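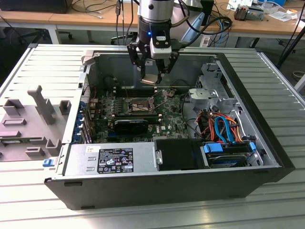
Huketti Bench Kit
Aluminum bench top, fixture tray and wrist bracket for small robot arms

Price: $600 for the kit (arm and gripper not included)
Ships from: Presberg
Availability: in stock, next batch in October

I started making these for myself. I share a workshop in Presberg, and I'd been trying to get an arm to do the fiddly end of computer rebuilds (lifting a processor out of its tray, carrying it over, lowering it into the socket) on a folding table. A folding table! Every time the arm swung around, the whole thing wobbled, and a wobble you can hardly feel with your hand is a disaster over a socket full of tiny contacts.

So I built a proper bench out of ribbed aluminum, and then a tray, and then a bracket, and by that point two other people at the workshop wanted one. Now it's a kit with a name.

What you get

Bench top, ribbed aluminum, bolts to any frame with a flat top rail
Gray plastic fixture tray with raised pegs and cutouts
Wrist bracket for a front-mounted sensor
Bag of 13 bolts (you'll use 12, I always drop one)
Printed setup sheet

The bench top

The ribs are the part I'm happiest with. A full desktop tower can lie on its side up here with the panel off and the arm works straight down into it, and I can push clamps along the grooves until the case is snug. Old office towers are great to practice on, by the way. They're cheap, the insides are all laid out where you can get at them, and if you bend something you haven't ruined your good computer. I go through a lot of Dells.

The tray

Boards sit on the pegs and smaller parts go in the cutouts, so the arm always knows where to start from. I print these myself and they come out with a slightly rough finish. Run a fingernail around the cutouts before you use it and trim anything that catches. If your parts are an odd shape, write to me and I'll see what I can do, I like drawing these.

The bracket

Fits the Correia two-finger gripper, which is what I use. It should fit others with the same bolt pattern, but measure first! The sensor goes on the front of the gripper body. Leave plenty of slack in your cables and take them off to one side, well clear of the case. I pulled a plug clean out of its housing once by being stingy with cable.

Software

My arm runs on Prurevance and the setup sheet is written for it. There are 4 starter routines: pick from tray, hover, lower, let go. Spend most of your time on hover. Get the part sitting steady just over the board before you let the arm go any lower, and keep your hand near the stop button. My own log is up to 2,889 practice runs and I still do the first few of an evening at half speed.

Before you order

You need a frame or a very solid desk, an arm you already know how to drive, and a free weekend. Setup takes about three hours if you've done this sort of thing before. Unplug the computer and ground yourself before you open it up, please.

Returns are fine within a month if the bench top hasn't been drilled. Spare trays and extra bolts are listed on the parts page.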